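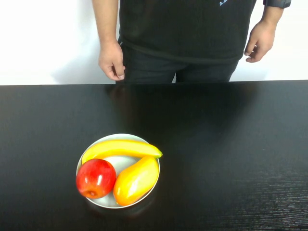 Up early to find the overnight build had failed on a missing comma in the config file. I put the comma there myself yesterday, or rather I didn't. Fixed it, made tea, let the build run again and pretended to read the Medve release notes.

The plan for the day was handovers. The planner (Markelo, third rewrite, we are all very proud of it) picks something yellow, red or yellow-orange out of the dish, carries it across and gives it to a person. The giving is my part. Gervasio's part is perception, and he maintains that his part is finished.

It isn't. The wrist view smears whenever the arm moves at a decent speed, and the tracker then treats the smear as a bigger object with softer opinions. I asked for a shorter exposure. He asked for slower motion. We settled on dropping the blurred images before they reach the tracker, so now it has less to go on but believes all of it.

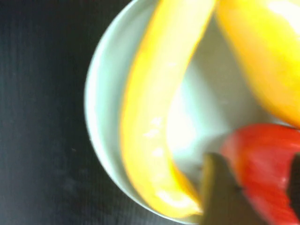 Zulema Cabral, 4/13/18

Then the timing. Pemow stamps every message on arrival, and my node had been assuming it stamped them on departure. The difference is 44 milliseconds, which explains a month of my life. I had already written a filter to hide it, with a comment above it in capital letters. Took the filter out, kept the comment for a while out of affection, then took that out too.

After lunch Nahuel said the wait state was too long. I had it at 2,000 milliseconds between seeing an open hand and starting to let go, on the grounds that people like a moment to get ready. He said it felt like being handed your change by someone who has forgotten what shop they work in. It's now 500.

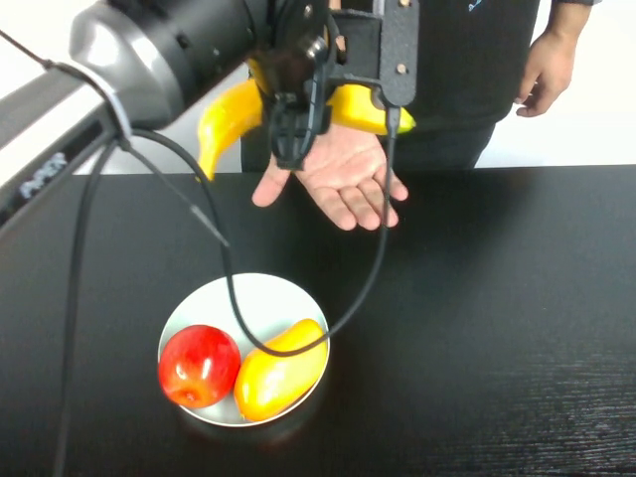
The other half of the release is the wrist force, and that one I still don't trust. A pull downwards reads much like the weight of the thing plus a bit of cable drag, so the threshold has to sit above the drag and below whatever a polite person does. Polite people hardly pull at all. Valentina suggested training on rude ones.

I've split it in two for now: the hand has to be seen near the fingers, and the force has to change, both inside the same window. If only one of them happens the arm holds on and writes a line to the log. The log is 2,904 lines long tonight — most of them the same line.

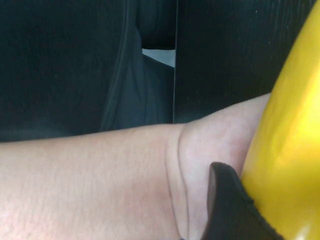 Close in, the hand detector is the weak spot. It was taught on whole hands, and at that distance it gets a wrist and a lot of confidence. Eulalia thinks we should carry the last good pose forward and stop asking the camera once contact is likely. I said I'd thought of that, and then went away and thought of it.

Branch pushed, tests mostly green. The red one is the gripper timeout on the old Sestberg driver, and it has been red since December. Tomorrow: the pose thing, and replying to Gervasio, who has sent me a graph.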